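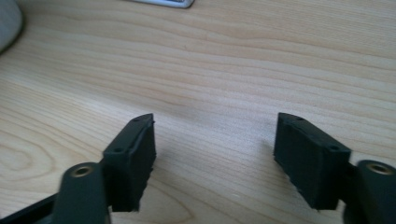

Kofi Quartey told me I was being dramatic, and that a kitchen table is a thing you buy, use and replace, same as tires. We'd been arguing over whether people should pay to have old furniture fixed. I said yes. He said I had too much free time.

5 min read · 30 shares

Well, I've had a week to stew on it, and I still think he's wrong (sorry, Kofi!). Last August the guy at Amadi wanted $200 to reglue my mother's dining chairs. A new set from Makia would've been cheaper, delivered, with the little bag of screws and everything. On paper it's a dumb choice. I paid the $200 anyway and I'd do it again tomorrow.

My problem is how we do the math. We compare one repair bill to one price tag and stop right there. Meanwhile I've been through three Makia bookcases, plus a desk whose drawer fell out the first winter, and I never once added all that up until I sat down with a pencil last week. $915! For stuff that's mostly at the dump now. My mother's chairs were older than me when I got them.

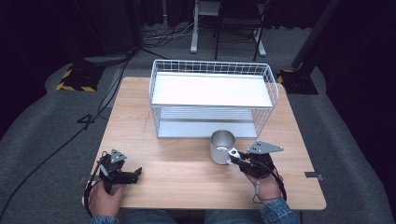 A mug and a wire rack on a pale wood table.

I know, not everybody has a repair shop nearby, and plenty of folks need a bed this weekend and can't wait a month for glue and clamps. Fair enough. I've bought the cheap bed too. But the shops close when the rest of us quit walking in, and then the choice gets made for everyone. Dalis on the corner used to fix lamps and chairs both, and now it sells phone cases.

So I'd like us to ask for a quote first. One phone call before you drag it to the curb. If it's too much, fine, drag away. Kofi says he'll try it with his wobbly desk, and I plan to keep bugging him until he does.

3 comments

marlene_t: Same story with my rocker. The repair cost more than I wanted and I've never been sorry.

Dub: $200 for glue?? Buy a clamp and do it yourself.

pinehill: Dub, I tried that. My chair is now glued to a newspaper.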